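Fregar los platos, todavía no

Cada primavera me llega al buzón la misma promesa con distinto membrete. Este año la firma Steltomum, que anuncia un brazo para cocinas domésticas «listo para convivir con la familia», y la acompaña de un vídeo en el que se recoge una mesa entera mientras suena un piano. El vídeo dura 2 minutos. En letra pequeña, al final, pone que la secuencia está acelerada. No dice cuánto. Escribí para preguntarlo y me mandaron otra vez el vídeo.

Quien lea este boletín desde hace tiempo sabe que no tengo nada contra los robots. Tengo bastante contra los verbos en presente. «Recoge», «ordena», «friega»: en los folletos los robots lo hacen todo en presente, y cuando una pregunta en qué casa, la conversación se pasa al futuro.

Llevo desde noviembre hablando con gente que trabaja en esto, y el tono fuera de los folletos es bastante más modesto. Birthe Mikkelsen, que dirige las pruebas de manipulación en Prostora, me corrigió en cuanto usé la palabra «fregar». Su equipo no friega. Su equipo coge un plato y lo pone en un escurreplatos, y con eso tiene trabajo para rato. «Un plato sobre una mesa es un objeto muy desagradecido», me dijo. «Es plano, no tiene asa, y el borde se levanta lo justo para que creas que lo vas a agarrar bien.» Una persona mete una uña o lo arrastra hasta el canto de la mesa sin pensarlo. A una pinza de dos dedos hay que enseñarle alguna de esas mañas, y luego hay que enseñarle a girarlo en el aire, y a encontrar una ranura poco más ancha que la loza.

Le pregunté por las cifras. En la última tanda hicieron 300 intentos de colocar un plato en el escurridor, todos en simulador, y salieron bien 232. Hice la cuenta en el margen del cuaderno: falla más o menos una de cada cuatro veces. Mikkelsen lo considera un buen resultado, y seguramente lo es para su oficio. Yo pensé en mi vajilla, que además de llana es de mi abuela.

Conviene detenerse en lo de «todos en simulador», porque en las notas de prensa se evapora. Un simulador es muy útil: se repite la misma tarea de noche, no se rompe nada y el plato número cien vale lo mismo que el primero. También es un sitio muy cómodo. No hay grasa si no la programas. No hay un niño que cambia el vaso de sitio, ni un tenedor pegado debajo del plato con restos de huevo. Sverre Hedlund, que pasó una temporada en Cluvus intentando llevar lo aprendido en pantalla a una pinza de verdad, me lo contó con menos paciencia que Mikkelsen: el primer día con loza mojada tuvieron que bajar el listón de lo que llamaban éxito. Al principio contaba dejar el plato en su ranura. Después contaba dejarlo en el escurridor, en la postura que fuese. Cuando se marchó se estaba discutiendo si contaba no tirarlo.

No digo que esto pase en todas partes. Digo que cuando lean un porcentaje pregunten qué cuenta como acierto.

Mikkelsen me dejó publicar una imagen de las que usan para preparar las pruebas. Me parece más informativa que cualquier vídeo con piano, sobre todo si una la mira pensando en cuánto tardaría en recoger eso antes de irse a trabajar.
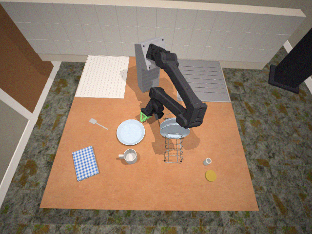

Vista del simulador: el brazo sobre la mesa, con un plato azul claro junto a la pinza y otros dos en el escurridor.

Lucie Desjardins, que fue jefa de cocina antes de dedicarse a asesorar comedores colectivos, vio la imagen en mi pantalla y se fijó enseguida en la taza. El plato, dice, al menos es un problema conocido. Una taza pide decidir si se coge por el asa, por el borde o por el cuerpo, y después ponerla boca abajo. Y el paño de cuadros ni lo quiso comentar. La ropa doblada no tiene una forma fija, cambia en cuanto se toca, y todos los ingenieros con los que he hablado ponen la misma cara cuando sale el tema. La espátula, según ella, acabaría en el suelo.

Desjardins tiene además una objeción que no había oído en ningún laboratorio. En los comedores con los que trabaja, el lavado lo resolvió hace décadas una máquina bastante tonta, el tren de lavado, a la que se le da todo colocado en cestas. Lo que falta por automatizar es precisamente lo de colocar: tirar las sobras, separar cubiertos, apilar por tamaños. Para eso, me dice, ha pedido presupuesto varias veces y siempre le ofrecen un piloto. Un piloto, en su experiencia, es una máquina con un técnico al lado.

También hay talleres donde la cosa va mejor, y sería injusto callarlo. Dwight Wong lleva la línea de montaje de Arai, una fábrica pequeña de herrajes, y tiene un brazo que carga bandejas desde hace dos años. Mueve 2000 piezas por turno y Wong está contento con él. Pero fui con la lista de preguntas preparada: la pieza es siempre la misma, llega siempre en la misma posición y con la misma luz, y hay una reja alrededor para que no entre nadie. Cuando cambian de modelo paran la línea y vuelven a ajustar. Le pregunté si lo pondría a recoger la sala del café de la fábrica y se rio un buen rato.

Mackenzie MacPherson, lectora de este boletín y bastante más optimista que yo, me escribió para reprocharme que juzgo las máquinas por lo que no hacen. Sostiene que una persona con poca fuerza en las manos firmaría mañana por un brazo que acertara tres de cada cuatro veces, aunque fuera lento, siempre que los platos fueran de plástico. Tiene parte de razón y lo apunto. Me gustaría que alguien vendiera exactamente eso, con esas palabras y a un precio que se pueda leer. Lo que me ofrecen a mí es convivir con la familia.

Steltomum no ha contestado todavía a mis tres preguntas: cuánto se aceleró el vídeo, cuántas tomas hicieron falta y si la loza estaba mojada. Las repetiré en su demostración pública, si me dejan entrar, y pienso llevar un plato de casa. Si algún lector tiene ya un aparato de estos funcionando en su cocina, con fregadero y con prisas, que me escriba a la dirección de siempre. Prefiero vídeos sin acelerar.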